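Left hand dropouts, part two

Posted 6 Oct 2024

In the last post I said the fault on the left hand was a firmware problem. It wasn't, and I should correct that before anyone else reflashes a hand controller on my advice.

The symptom, for those who skipped part one: during a reach, the left hand stops reporting finger positions. The arm keeps moving. The hand holds whatever it was last told to do, and after 81 ms the watchdog is supposed to put the whole side into a hold. On our unit the watchdog was not firing, so the arm would finish its motion with a hand that had gone deaf. With a soft object that is a nuisance. With a person's fingers near the box it is a safety matter, and we stopped all shared-space work until it was understood.

I ran 314 reaches overnight with logging turned up. The dropouts clustered near the end of the extension, when the forearm rolled inward. They never appeared with the arm parked, no matter how long I left the fingers cycling. Firmware does not usually care about forearm roll.

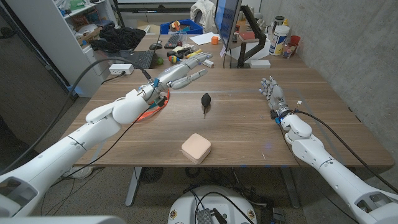 Cable strain was the next suspect, and I spent most of a week on it. The test is simple: put a light object in the middle of the desk, reach for it from a neutral pose, and record bus errors against joint angle. The black plush toy has become the standard target because it is soft and costs nothing to replace. The orange loop hanging at the left wrist is the part to look at. Its slack is taken up as the wrist rolls, and the load ends up on the small connectors beside it. I measured resistance across the connector with the arm at full reach and got a clean reading. Then I flexed the loop by hand and watched it go open circuit, come back, and go open again.

Svend Eyvindsson, who looks after the other unit at Drodutby, found the same thing on his in January and fixed it with a longer loop and a clip further up the forearm. I had read his note and decided it did not apply to us. It did.

The watchdog is the more serious half. It was counting missed packets from the hand, but the Voltside bridge board repeats the last good packet when the line goes quiet. From the controller's side nothing was missing. The packets arrived on time with a valid checksum and stale contents. The bridge has a setting to turn the repeat off, and it ships turned on.

Changes made so far:

Repeat mode disabled on both bridges.
Watchdog now checks the sequence number as well as arrival time.
Left connector replaced, loop lengthened, clip added above the wrist.
Arm speed limited until the soak test is finished.

I pulled the connector by hand 3 times during a slow reach and the left side went into hold each time. That is a small sample, and it only covers a clean disconnect – an intermittent one is harder to fake. The soak test is set for 2,000 reaches with the forearm roll exaggerated. I will post the error log when it is done, including if it looks bad.

The right side has the same bridge board and has never dropped out, but its cable is routed differently and I would not read much into that. The spare connector goes in there next.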